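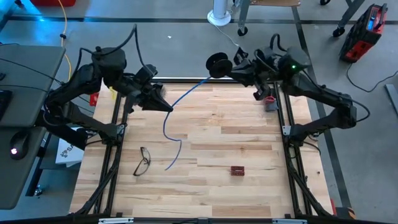
Zwei Roboterarme am Prüftisch in Wolevville. Zwischen den Greifern liegt ein dünnes blaues Kabel.

Ein Greifer ist die Hand eines Roboters. Ein Greifer an diesem Tisch hat schmale Finger, die schräg zulaufen. Ob sie gut arbeiten, lässt sich am Aussehen nicht erkennen. Man muss es messen.

Beim Vergleich bekommt jeder Greifer dieselben Aufgaben: ein Kabel anheben, einen kleinen Baustein fassen, eine Brille verschieben. Ein Kabel ist schwierig, denn es biegt sich weg. Ein Baustein behält seine Form, kann aber kippen.
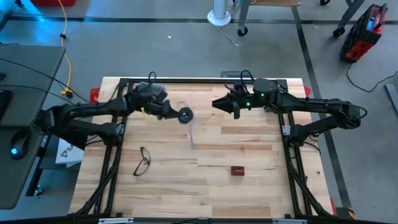

Rigoberto Flores

Stehen sich zwei Greifer gegenüber, kann der eine Arm dem anderen etwas übergeben. Dabei müssen beide Steuerungen genau wissen, wo der andere Arm ist. Die Steuerung ist der Computer, der die Gelenke bewegt.

Verglichen werden zwei Steuerungen, Natamo und Sodulow. Jede macht 200 Versuche. Ein Versuch dauert etwa 18 Sekunden. Fällt das Teil herunter, zählt er als Fehler - auch wenn der Arm es danach wieder aufhebt.

Wichtig ist, dass immer nur eine Sache geändert wird. Wer Greifer und Steuerung gleichzeitig tauscht, weiß am Ende nicht, woran das Ergebnis liegt.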